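**Losura salad spinner, large - four out of five**

I bought the Losura after the pull cord went on my old Kemeys. We get a vegetable box most weeks from spring until October and there is always something leafy in it, so a spinner gets used a lot in our house.

It has a pump handle on top, a brake button and a basket that doubles as a colander. The basket weighs 300 grams on my scale and takes a full head of lettuce, torn up. Big leaves with thick stalks are harder. I cut the stalks off and spin them in a second batch, otherwise they sit against one side and the whole thing wobbles.

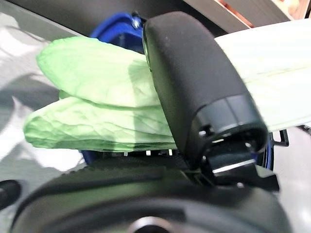 *Light green leaves and one of the pale stalks.*

The pump is smooth and doesn't need much force. Ten or so pushes is enough for lettuce. Crinkled leaves hold water in the folds and want a second go after you pour off the bowl. The brake works well - it stops the basket in a second or two.

Cleaning is the weak point. The lid comes apart in two pieces, but water gets in around the pump and takes a day to drain out. I leave it upside down on the rack overnight. The Wavard my brother-in-law Idris has is better in this respect, though its basket is smaller and the base slides on a wet counter. The Losura has a rubber ring underneath and stays put.

Spare lids are sold separately. I haven't needed one yet.

Arwel Watkins, 23 September 2020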